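Devbridge, 30 July 2023
Thygesen puts a measuring jug back in the juice debate
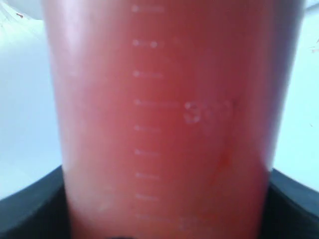 Kitchen supplier Thygesen today published its guide to mixing fruit drinks by the mark and not by the glass. The company does not claim that it will make anyone healthier.

"Every summer somebody promises a miracle in a red drink," said Auður Oddsson, who edited the guide. "We have read those promises and we don't believe them. We can tell you how much you poured."

The guide has four recipes, none larger than 1000 milliliters. Readers are told to set the container on a level counter, bend down to eye height and wait for the foam to settle. Molded numbers can be hard to read against a dark liquid, and the guide says so on page 2.

Halfdan Bach, who tested the recipes, remains unconvinced by two of them and has said so in the margins. His notes were left in.

Printed copies are free at the Fulleck store until November.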